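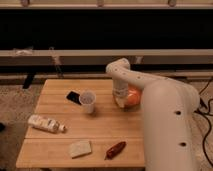 Irnessについて

Irness(イルネス)は、暮らしの道具の片づけと卓上の整理を学ぶための教室です。家庭、職場、学校の別を問わず、日々の机の上に集まる身近な品々を教材とし、物の置き方、戻し方、手放し方を指導しております。

設立の経緯

当教室は、家具の手入れと修繕を手がけるCustonの一部門として発足いたしました。修繕のご依頼でお預かりする食卓や作業机のご相談を重ねるうちに、天板の傷や輪染みの多くが、物を置いたままにする習慣と関わっていることが分かってまいりました。家具を直すだけでなく、使い方についても継続してご案内する場を設けるべきとの考えから、教室の開設に至ったものです。現在はCustonより独立し、講座の企画および運営を当教室が一貫して行っております。

教室の机

講座では、明るい蜂蜜色の木の板を並べた机を使用しております。塗りつぶしの天板を採らず、板と板の間に細い目地の見えるものを選定いたしました。目地は物をそろえて置く際の目安となり、初めて受講される方にも、物の向きや間隔を意識していただきやすいためです。

机の上に出す教材は、特別なものではございません。白い使い捨てのカップ、黒いスマートフォン、プラスチックのボトル、橙色の丸いものなど、形も大きさも異なる小物を同じ天板の上に置いて扱います。立てて置くもの、寝かせて置くもの、転がりやすいものが混在する状態は、多くのご家庭の食卓に近いものと考えております。

指導の方針

当教室の指導は、次の考え方に基づいております。

一 分ける前に、見る
受講者にはまず、机の上の物に手を触れず、何がどのような向きで置かれているかを確かめていただきます。横になったボトルは転がる向きを、カップは倒れやすさと周囲の物との距離を見ます。カップの近くに置かれた電話機は、飲み物をこぼした際に最も被害を受けやすい品の一つであり、初回の講座で必ず取り上げております。

二 戻す場所を決める
行き先の定まらない物は、片づけても再び机に戻ってまいります。使い捨ての容器は処分の場所、電子機器は充電の場所、食品は台所というように、一品ごとに戻す場所を書き出します。記入用紙は当教室が作成した「Trilinard」を使用いたします。一枚につき一つの机を対象とし、ご自宅に持ち帰ってそのままお使いいただける形式です。

三 一度に一つを持つ
複数の物をまとめて抱えることは、落下や破損の原因となります。丸い物は上からそっと押さえて転がりを止め、位置を定めてから持ち上げるようお伝えしております。年少の受講者にも高齢の受講者にも、同じ手順で指導いたします。

講座の構成

基礎講座は一回90分、定員制で開講しております。前半を卓上の観察と分類、後半を実習に充て、終了時には天板の拭き上げまでを行います。拭き上げは固く絞った布で板の目に沿って行い、最後に乾いた布で水気を取ります。洗剤の使用については、天板の仕上げごとに担当講師がご説明いたします。

応用講座では、複数人で共有する机を扱います。新年度の始まる4月には、事務所および学校からのお申し込みを優先して受け付けております。出張による開講にも対応しておりますが、天板の寸法と材質を事前にお知らせくださいますようお願い申し上げます。

これまでの歩み

開設以来、基礎講座の修了者は1,337名、出張講座の実施は162回となりました。修了者の中には、ご自身の職場で共有机の管理を担当され、Trilinardを所定の様式として取り入れてくださった方もおられます。

また、布巾および収納用の浅い箱については、Barbuの協力を得て教室用の品を整えております。いずれも講座内での使用を目的としたもので、購入をお勧めすることはございません。ご自宅にある箱や布でも、同じ内容を十分に実践いただけます。

受講をご検討の皆様へ

受講にあたり、事前の知識や経験は必要ございません。普段お使いの机で片づきにくいとお感じの小物がございましたら、五点ほどお持ちください。飲み物の容器は、中身を空にし、蓋を閉めた状態でお願いいたします。貴重品および刃物はお持ち込みいただけません。

見学は事前のご予約により承ります。開講日程、受講料および教室までの経路につきましては、各ご案内のページをご確認ください。

2022年7月14日 改訂
Irness 教室運営室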